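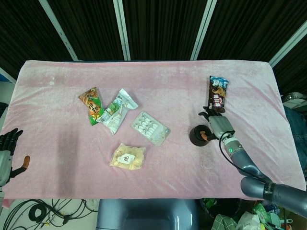 Tabletop grasping on pink cloth: right hand on a candy bar wrapper, four other items still to the left.

Flirkum-Drop: a failure set for two-handed tabletop picking

Status: frozen 2021-02-02. Maintainer: Piret Baranauskienė. Complaints: also Piret Baranauskienė.

What this is

3094 episodes of a humanoid picking up groceries and small packaged goods, every one of them containing a grip fault. We set out to collect a clean picking set called Sasus. What we got was a right hand that reported a firm hold whether or not it was holding anything, and enough recordings of this to fill a release of its own.

The fault

The hand controller closes the fingers until motor current passes a threshold, then sets grip_ok to true. In August a firmware update from Markeline changed the current units and left the threshold alone. From then on, light contact counted as a grasp. So did friction in the finger joints, and so did the hand's opinion of itself.

Stiff, narrow things such as bar wrappers often survived the lift. Bags and crumpled packages mostly slid out on the way up, after which the arm carried on to the drop-off point and released nothing, very gently. Chenxi Cui spent a week blaming the cloth. The cloth has been cleared.

Safety note

The reverse case is worse. In more than 300 episodes the threshold was passed late and the fingers kept squeezing after contact. Blister packs suffered. Do not replay these trajectories on hardware with a person's hand inside the workspace, and do not use grip_ok as an interlock for anything. Krum Pavlović did, once, and would like it known that the bruise was small.

Files

episodes/ - head camera video and joint states
grip/ - raw motor current, right hand only
labels/ - outcome per episode, set by hand from video
notes/ - operator comments, lightly censored

Labels

held, slipped, crushed, never_touched. The 4 classes are exclusive. If an item was crushed and then dropped, it is crushed.

Known problems

Left hand current was not logged. Salma El Idrissi has the patch; it was merged the day after collection stopped.

Head camera and arm clocks drift apart in long sessions. Align on the first finger motion.

Operators sometimes moved an item between attempts to give the robot a better chance. It rarely took it.

Use

Fine for slip detection and failure prediction. Please don't train a picking policy on it unless you want ours.

Ask Nomvula Hendricks for access to the raw current logs.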